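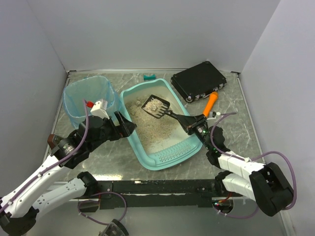
Dong asked, after the first part of this lecture, why we should let the robot learn the litter task from demonstrations when one could simply write down the scooping motion by hand. The question is a good one and the rest of these notes is my answer to it.

A written motion has fixed points in space. The tool goes to the first point, then to the second, and so on. This works well when the material is the same each time. Granular litter is not the same each time. The clumps lie in other places, the layer is thick on one side and thin on the other, and the material moves when the tool goes through it. For such a task we would need to write very many special cases, and each new case can disturb the old ones.

4.1 What the policy receives

In the Baltby exercise the policy receives camera images and the joint positions of both arms. It gives back a short sequence of joint targets, which we call a chunk. In our setting a chunk has 30 steps. The robot executes the chunk, and then a new one is computed from fresh images.

Please note that the policy does not receive any model of the litter. We do not tell it how many clumps there are or how heavy they are. All of this it must take from the images.

4.2 Why two viewpoints

The fixed camera shows the tray, the bin and both arms together. It is good for planning the way from one to the other. Its weak side is depth near the tool: from far away it is hard to judge how high the scoop is above the litter.

The wrist camera has the opposite character. It sees little of the table, but the slots of the scoop and the pieces lying on it are large in the image. Note also that the arm which carries a wrist camera does not need to be the arm which holds the tool. A free arm can look while the other one works – in the exercise this second view was more useful than I expected.
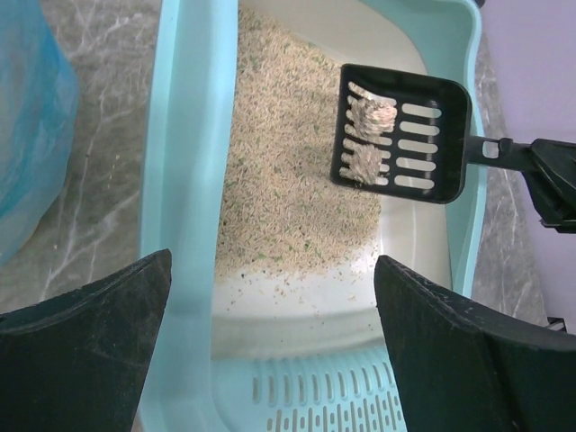 4.3 Training data

The Dukinov set has 400 demonstrations, and the Zullus set has 700. Both were recorded by teleoperation. In the smaller set the operators were asked to keep a short pause with the scoop above the tray before moving to the bin. In the larger set they were free to choose.

Students often expect that the larger set gives the better policy. In our runs it did not. The free style brings several different ways to do the same thing, and the policy sometimes changed from one way to another in the middle of a lift.

4.4 How we count a success

We ran 36 trials for each policy. A trial is a success if the clump arrives in the bin and the tray stays in its place. Litter that falls on the table is written down separately and does not make the trial a failure.

For next time, please read the part on action chunks again and think about what would happen with a chunk of only one step.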